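Trucos para cuidar la ropa negra (y que siga siendo negra)
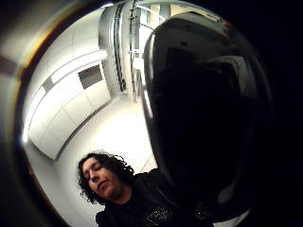 De negro, como casi siempre en esta época del año.

Llega octubre, saco la ropa de invierno y me encuentro con lo mismo: la mitad del armario es negra y la otra mitad lo fue alguna vez. Después de estropear unas cuantas camisetas que me encantaban, he ido juntando mis manías de lavado y os las dejo aquí por si os sirven.

Lo primero, lavar menos. Yo antes echaba al cesto todo lo que me había puesto una tarde, y claro, la tela lo notaba. Una chaqueta o un jersey que no huele y no tiene manchas se cepilla, se cuelga una noche junto a la ventana y listo. Las camisetas no, esas van a lavar, que tampoco hay que exagerar.

Siempre del revés y con las cremalleras subidas. El roce dentro del tambor se come el color tanto como el agua, y así por lo menos se lo come por dentro. Si la prenda lleva un estampado en el pecho, con más motivo, y ni se os ocurra pasarle la plancha por encima. Yo pongo un paño fino de algodón o plancho directamente por el revés.

Programa frío y corto. Mi lavadora tiene uno de 34 minutos que uso para casi todo lo oscuro. El de algodón largo lo guardo para sábanas y toallas, que además van aparte porque sueltan pelusa a lo bestia. ¡Una sola toalla blanca me dejó un pantalón que parecía un gato!

Con el detergente, líquido y poquito. El polvo en agua fría a veces no se disuelve del todo y deja esas rayas blanquecinas que parecen tiza. Si os pasa, un aclarado extra y fuera. Yo uso el de tapón morado de Nenitz, pero cualquiera para prendas oscuras me ha ido bien. El suavizante lo dejé hace tiempo – pongo un chorrito de vinagre blanco en su cajetín y la ropa no sale oliendo a ensalada, prometido. Eso sí, jamás lo mezcléis con lejía.

Para tender, a la sombra. Mi terraza da al sur y en verano aquello es un horno, así que saco el tendedero al pasillo. Las camisetas las cuelgo del bajo para que no queden picos en los hombros, y los jerséis van tumbados sobre una toalla (oscura, por favor).

¿Y las pelusas? Para salir corriendo, cinta de embalar enrollada en la mano con el pegamento hacia fuera. Para las bolitas, una maquinilla quitapelusas, despacio y con la prenda bien estirada sobre la mesa. Lo de la cuchilla de afeitar me lo recomendó Ruby-Lee McAlister y todavía tengo el agujero en la manga.

Una cosa más, que me la preguntáis mucho en los comentarios: el tinte casero. Lo he usado con vaqueros y con una falda de algodón y quedaron estupendos. Con poliéster no hubo manera, salió un gris raro. Y los hilos de las costuras suelen ser sintéticos, así que se quedan como estaban. Mirad la etiqueta antes de gastaros el dinero y limpiad luego el tambor con un lavado en vacío, que la siguiente colada en mi casa fueron las sábanas claras.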